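Second shift at Virkum, with arms

We put a gallery like this one up every April, mostly so relatives can see where everybody disappears to in the evening. This year the new hire got the wall space. It has two arms, it came through a firm called Hafþórsson, and it has yet to bring anything to the potluck.

The plan, as announced, was that the machine would take the shelf work and the rest of us would be freed up for "higher tasks." So far the higher tasks are moving things back to where the machine expects them. Wilmer Inga got 45 minutes of training on this and a certificate, which he has hung in the restroom.

Every job gets run in Risel, the simulator, before the real arms are allowed near it. Management likes Risel because nothing in it can be broken or file a grievance. 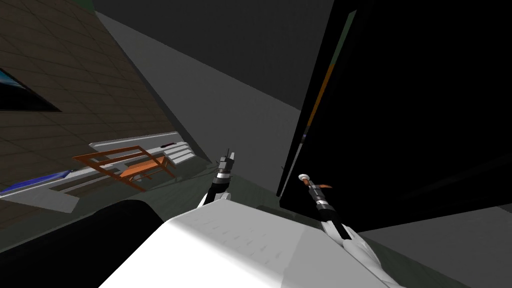
Risel, shelf job. Brown tile, slatted white shelf, orange rack, both arms up.

Jairo Ticona would like it added that his wrists quit hurting in the first month, that he did almost 3,000 lifts a week by hand before this, and that anyone who misses it is welcome to come over and do his old job in the garage.

Fair enough. The wrists are a point in its favor, and the back room has gone through a lot less ibuprofen. What went up is the typing. Each stop gets a note in Nornness, and the note has to be at least 100 characters, so "it stopped" now comes with a paragraph of scenery.

Break is still at 9:30 p.m. The arms work through it. We've asked them to keep it down.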